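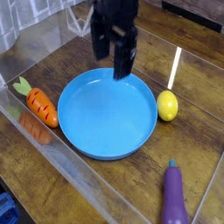

Returning a plate empty: rude or normal?
Board: Neighbors and Manners

torvik_tess wrote:
The woman across the hall left lemon bars at our door in October. We ate them in one evening, standing up. I washed the plate and gave it back the next day with a thank you. My mother has now informed me that you never, ever return a plate empty, and that I have shamed the family as far back as Prunberg. Is she right, or is she just my mother?

gravyboat65 wrote:
She's right. You put something on it. Cookies, tomatoes, a jar of anything. My grandmother once sent back a plate with a single onion and it was considered correct.

Birger Berge wrote:
I disagree with the onion school. If I give you lemon bars, I want my plate. If you send back banana bread, I owe you again, and we are both baking until one of us moves. I had this with a couple in Donitz. Five rounds. We didn't even like each other.

gravyboat65 wrote:
You could have stopped at any time, Birger.

Birger Berge wrote:
They had my good plate.

mildcheddar wrote:
Disposable foil pan. Case closed.

torvik_tess wrote:
Mom says foil pans are for people who are leaving town.

lowtide_lou wrote:
Different approach. I keep a couple of cheap plastic plates just for sending food out. If one comes home, great. If it comes home with food on it, better. If it never comes home, I'm not lying awake. My rules:

1. Nothing goes out on a plate you would miss. This covers wedding china and anything your sister made in a class.

2. A round plate with a raised rim, so the bars don't slide off on the stairs.

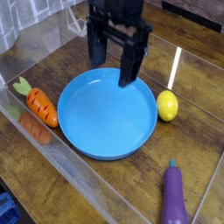
3. Tape your name underneath. Masking tape survives maybe two washes, so redo it.

4. Never ask for it back. Mention once, in passing, that you're low on plates. Then drop it.

gravyboat65 wrote:
Number 4 is passive aggressive.

lowtide_lou wrote:
It's a rule about plates, Gravy. It was always going to be.

mildcheddar wrote:
So what does an empty plate mean under this system?

lowtide_lou wrote:
That they liked the bars.

Birger Berge wrote:
Thank you.

torvik_tess wrote:
Update. I panicked and took her a bag of clementines. She looked confused and said "Did I forget something?" This morning there is a pound cake at our door. On a very nice plate.

Birger Berge wrote:
Round one.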